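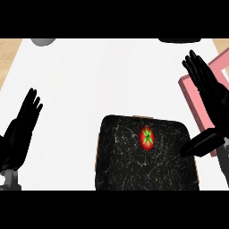 Learning the second accordion part

Since May I have been playing second accordion in a dance band that rehearses above the hardware store in Stanthorpe. I played piano as a kid and picked up the accordion at 41, so I am still slow on the left hand. The band is Marit Vik on fiddle, her brother Eilif on guitar, Gunvor Hedlund on first accordion, and me.

Most of what we play is schottisches, waltzes and a few polkas. Gunvor keeps the tunes in three binders with no index. She knows where everything is. I don't, so at the first few rehearsals the others were eight bars in before I had the page open. I have now copied the ones we play most into my own folder, in the order we usually play them.

The second part is mostly thirds and sixths under the melody. On paper it looks easier than the first part. The trouble is that I can't hum it to myself, and if I lose my place I drift up to the melody without noticing. Marit notices. She told me to learn the tune first, all the way through, and only then learn what goes under it. That doubled the work, but it did fix the drifting on everything except the waltz in D minor.

Bellows are the other thing. I was changing direction whenever I ran out of air, which put a bump in the middle of a phrase. Gunvor penciled arrows over the notes in four tunes and had me play them at half speed. I set the metronome at 100 and count two clicks to the beat. After a couple of weeks I started doing the rest of the folder the same way.

My accordion is an old Engström with a sticky low F. Abelardo Pereyra looked at it and said the reeds were fine but the leather on the valves had curled. He wanted to replace the whole set, and I asked him to do only the bass side for now. I had been looking at newer instruments, and anything I liked was over 3000 dollars, so the repair was an easy choice. The F is better. It still hangs a little on cold mornings.

We played our first dance with me in the band two weeks ago. Two sets, with coffee between them. I got lost once, in the second polka, and just held the bass until the repeat came around. Eilif said he didn't hear it, but he was standing next to the drum kit the other band had set up, so I'm not sure that counts.

Next rehearsal is Monday. Elsa Sundqvist is bringing a hambo that her father used to play, and she only has it on a cassette, so Marit is going to write it out by ear and I will work out a second part after that.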